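Plaque intercalaire en carton ondulé Renovard : essai pour le rangement du textile

Catégorie : rangement, linge de maison
Conditionnement testé : lot de 4 plaques
Épaisseur annoncée : 3 mm
Grammage annoncé : 288 g/m²
Largeur de coupe : 50 cm

La plaque Renovard est vendue comme séparateur de piles et comme gabarit de pliage. Le fabricant ne fournit ni socle ni rainure : il faut caler le carton entre deux masses textiles ou contre la paroi d'un meuble. L'essai a porté sur ces deux usages, avec du linge courant et quelques pièces volumineuses, coussins compris. Les modèles Keltham (polypropylène) et Rodwood (contreplaqué fin) ont servi de comparaison.

Rigidité. Dans le sens des cannelures, la plaque ne fléchit pas sous une pile de pantalons. Perpendiculairement, elle cède assez vite et garde la trace du pli. Il faut donc l'orienter cannelures à la verticale dès qu'elle sert de cloison, ce que la notice ne précise pas. Une flèche imprimée sur le chant aurait suffi.

Tenue debout. Sur chant, sans appui, le carton bascule au premier contact. Calé d'un côté par un textile épais, il tient, et l'on peut poser une pièce légère à cheval sur le bord supérieur le temps de trier le reste. Un linge brun plié, posé en haut du carton à côté d'une pièce patchwork à pois, correspond à peu près à la charge que je considère comme raisonnable.

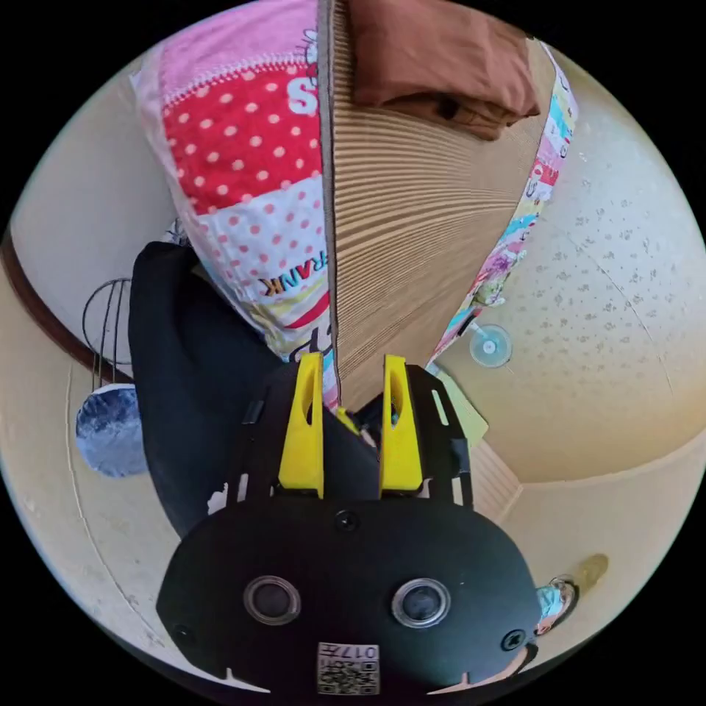
Au-delà, le bord supérieur s'écrase. Une serviette de bain encore humide a suffi à marquer l'arête, et la zone marquée reste ensuite un point faible. Le Rodwood n'a pas ce défaut mais il pèse nettement plus lourd, et ses angles accrochent les mailles. Le Keltham se situe entre les deux : il encaisse l'humidité, glisse beaucoup et se charge en électricité statique au contact du synthétique.

État de surface. La face ondulée apparente a un avantage que je n'attendais pas : elle retient le tissu. Un coton lourd posé contre les cannelures ne descend pas, alors qu'il glisse sur le polypropylène. En contrepartie, la surface retient aussi les peluches. Un coup de brosse dans le sens des cannelures les enlève, le chiffon microfibre non. Je déconseille le contact prolongé avec un lainage clair, par crainte des poussières de carton plus que de l'abrasion.

Coupe. Le cutter passe sans effort dans le sens des cannelures. En travers, la lame doit être neuve, faute de quoi l'âme se tasse et le bord s'ouvre. J'ai recoupé une plaque pour un tiroir Hauser : ajustement correct, chant à border avec du ruban kraft.

Usage en gabarit. Pour les pantalons, les jupes droites et les tissus rayés, la plaque donne un pli régulier. On aligne la ceinture sur le bord court, on rabat, on retire le carton par le haut. Le retrait est le point délicat : la face qui retient le tissu pendant le rangement le retient aussi à ce moment-là. Il faut pincer l'épaisseur près de la ceinture et tirer le carton, jamais le vêtement.

Les coussins posent un autre problème. Une housse patchwork cumule des panneaux de matières différentes et des coutures en relief, si bien que la pression sur la cloison n'est pas uniforme. Avec un coussin patchwork à gauche, un coussin noir par-dessus et du linge brun au milieu, le séparateur perd une bonne part de son intérêt – le volume fait déjà office de cale, et le tri se fait à la main, pièce par pièce.

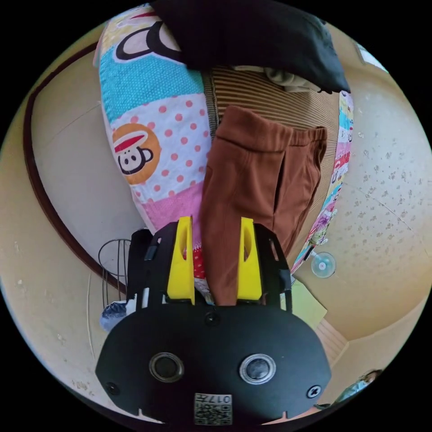
Une lectrice objecte que le séparateur reste utile avec des coussins à condition de le poser à plat, en étagère intermédiaire, et que chez elle une plaque Renovard supporte ainsi deux housses garnies depuis le mois d'août sans se creuser. Elle ajoute que le bord au ruban kraft se décolle en lingerie humide et qu'elle préfère un ruban toilé.

Je n'ai pas essayé la pose à plat sur une telle durée. Sur une nuit, la flèche était négligeable avec les cannelures perpendiculaires aux appuis. Dans l'autre sens, la plaque avait pris une courbure visible au matin.

Points favorables : poids, adhérence du tissu, découpe facile, prix du lot.
Points défavorables : arête supérieure fragile, sensibilité à l'humidité, absence de tout système de calage, notice muette sur le sens de pose.

Pour un placard sec et du linge plié, j'achèterais de nouveau la Renovard. Pour une buanderie, prendre la Keltham.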